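Posted 09/06/2020

Night desk help wanted, Preltitz Guest House, Villedell. 2 positions, part time. Start asap.

Shifts are 11 pm to 7 am, mostly weekends, some holidays. Check-ins, phones, light laundry, setting out breakfast. Quiet most nights — you can read or study once the folding's done.

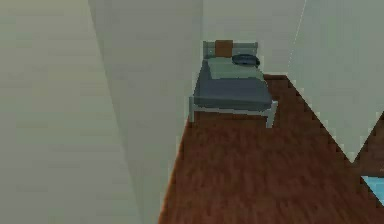 Need somebody reliable who doesn't mind being up alone. Front desk expereince nice but we'll train. Must be 18+, able to climb stairs, ok with dogs. Spanish a plus. No car needed, the Indirmont bus stops at the corner.

Pay is $181 per weekend (both nights), paid every other Friday. Free breakfast, free parking.

Stop by before noon with a resume or leave one in the mail slot, 3174 Shboul Road. No calls after 9 pm please, guests are sleeping and the phone is loud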